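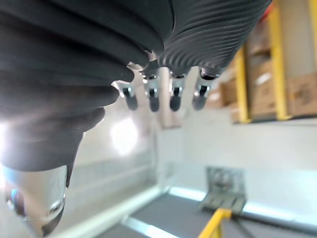

Gemolix Bench Study: Frequently Asked Questions

What is the study about?

Gemolix is a method for choosing grasps on parts that a robot has seen only a few times. It combines a short set of human-guided demonstrations with a contact model of the fingertips. The question we set out to answer was whether wrist views improve grasp selection once the hand itself blocks much of the part from the head view.

What is the main result?

Adding the wrist view raised first-attempt pick success from 71 to 84 percent, a gain of 13 points. The gain was largest for parts resting against each other and close to zero for parts with clear space on all sides. Place accuracy did not change in a way we could measure.

How much data was used?

The training set holds 561 demonstrations. Evaluation used a separate set of 300 trials, none of which share a starting layout with the training set. A further 516 recordings from early setup work were discarded: the joint encoders and the video had drifted out of sync.

Which views does the policy receive?

Two: one from the head, looking down and forward, and one from the wrist. The head view carries the bench, the bin and the arm. The wrist view is dominated by the hand and fingertips, and the background in it is often out of focus. We do not mask the background in either stream.

What do the parts and the workspace look like?

The bench is yellow, with round gray discs and square black blocks laid out on its surface. A gray plastic bin with a piece of cardboard in the bottom stands on the floor beside it and holds black molded parts. These have curved, glossy surfaces, and reflections on them are the most common source of bad edge estimates.

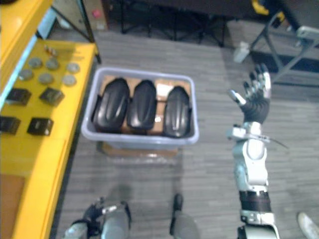

Does the method need tactile sensors?

No. Contact is estimated from motor current and finger joint position. The estimate is coarse – it separates contact from no contact, and little else.

Where does it fail?

Most failed picks fall into one of two groups. In the first, the policy closes on two adjacent parts at once. In the second, the thumb meets the rim of the bin before the fingers reach the part. Neither is detected reliably before the lift.

How does it compare with Flikik?

Flikik plans from a single depth view and needs a mesh of each part. On parts with a good mesh it is faster. We did not compare the two on parts without one.

Can I run it on a different hand?

In principle, yes. The contact model has to be refitted, and that takes nearly a full day on our hardware. Hands with fewer than three fingers have not been tested.

Is the code available?

The policy code and the evaluation scripts are in the Weklow repository under the Beaudoin branch. Demonstration data will be added in September. Trained weights are released for the two-view policy only.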